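Kit de punhos e passagem de cabos Elar 26 – para humanoides em célula de lavanderia

Oi, gente! Muita gente me escreve perguntando como eu monto e cuido do nosso humanoide na célula de roupa, então resolvi juntar tudo na página do kit (código 2382, e o da versão antiga era 2047, não confundam na hora do pedido).

Começo sempre pela mão. O kit traz capa de tecido, abraçadeiras, suporte de punho e as cintas do antebraço. A capa entra primeiro, os dedos ficam livres, e só depois eu confiro o aperto na junta do punho – com a chave pequena, por favor! Já espanei parafuso com a grande e a Érica Prado, lá da Caltau, até hoje me cobra. 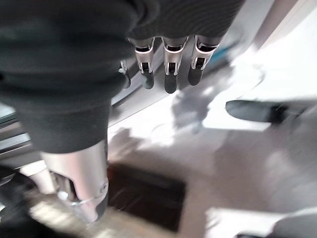
Capa de tricô na mão, com as articulações metálicas e as pontas pretas dos dedos à mostra.

Depois vêm os cabos. Eu deixo folga bastante para o braço esticar até o chão, porque cesto de roupa é baixo e o movimento é maior do que parece no simulador. Cabo curto puxa o conector, cabo comprido demais vai parar embaixo do pé. 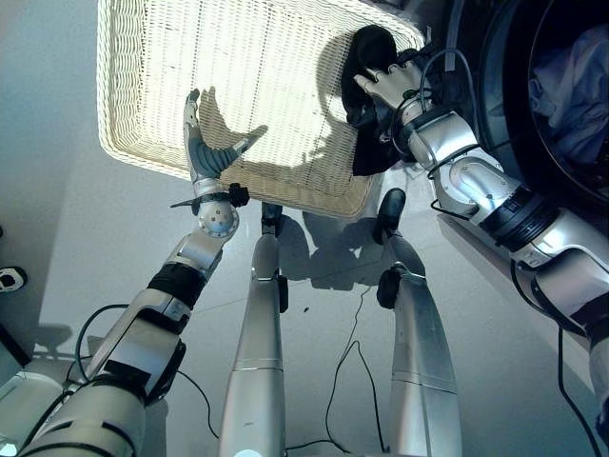 Então faço o teste devagar, a velocidade reduzida, abrindo e fechando os braços dez vezes e olhando o laço de cada lado. Se encostar no tornozelo, encurto um dedo e repito (é chato, eu sei, mas compensa).

As cintas pretas do antebraço pedem reaperto a cada 100 ciclos. A Ewurabena Fiadzo, que monta as células da Zilmont, prefere fazer isso toda manhã, e confesso que estou copiando.
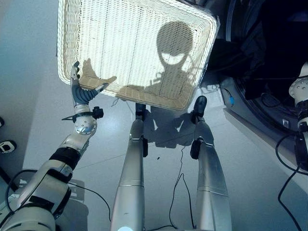 Na limpeza, pano seco nas juntas e escovinha macia entre os dedos. Fiapo adora dobradiça! Nada de spray direto no punho, e a capa sai antes de ir para a máquina. Para as juntas uso a graxa Lüthi, uma gotinha só.

O suporte do punho fica firme com dois parafusos, e o lado da aba aponta para fora.

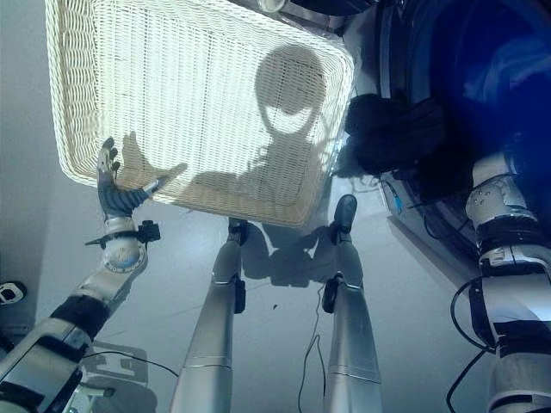

Dá para trocar a cinta sem desmontar o braço?
Basta desligar o robô, apoiar o antebraço e soltar a fivela; a cinta nova entra pelo mesmo caminho, sem mexer no cabo.

Prazo e estoque: o próximo lote chega em junho, e as capas avulsas já estão disponíveis.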